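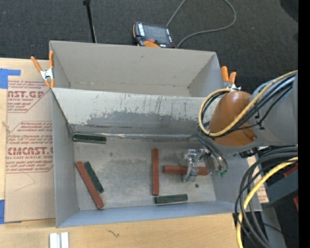
De: Kanchan Sengar
Para: lista almacén-preparación
Fecha: 2020-01-06
Asunto: Re: Cajón gris de dos secciones, desgaste y orden de los bloques

Buenos días:

Respondo por puntos al mensaje de Batier.

> El panel inclinado entre las dos secciones tiene una zona gastada
> en la mitad inferior. ¿Se lija, se pinta o se deja como está?

Se deja. Es una marca superficial de color gris más oscuro y no afecta al uso. En Hollside lijaron uno igual en mayo y la superficie quedó más áspera que antes. Lo que sí conviene revisar es la junta horizontal del pie del panel, que se ve arrugada. Pasad una galga de 3 mm por todo el largo; si entra en algún punto, hay que rehacerla.

> Los bloques verdes y los marrones rojizos están mezclados en la
> sección grande y la de arriba está vacía. ¿No deberían ir separados?

Para almacenar, sí: verdes en el compartimento superior, marrones en el inferior. Para las pruebas de preparación van todos juntos en el inferior, sin orientación fija. La hoja 231 lo indica así, aunque la redacción es confusa y la voy a corregir. El verde que tiene arañazos claros en la cara superior sigue siendo válido; solo se retiran piezas con aristas rotas o con pérdida de material.

> El fondo tiene manchas que no salen con el limpiador de Tradier.

Ese limpiador es para plástico. En el fondo gris usad el desengrasante neutro de Hattori, diluido al 5 %, con paño y sin estropajo. Las manchas difusas no van a desaparecer y no son motivo de rechazo. El punto oscuro junto a la esquina inferior derecha no lo tengo identificado. Si se nota relieve al pasar el dedo, anotadlo en la ficha del cajón con la posición.

Queda pendiente la carga máxima. La ficha antigua dice 900 N repartidos sobre el fondo, pero no especifica si el cajón estaba apoyado en todo el perímetro o solo en las esquinas. Si alguien conserva el informe original, que lo envíe a la lista.

Saludos,
Kanchan Sengar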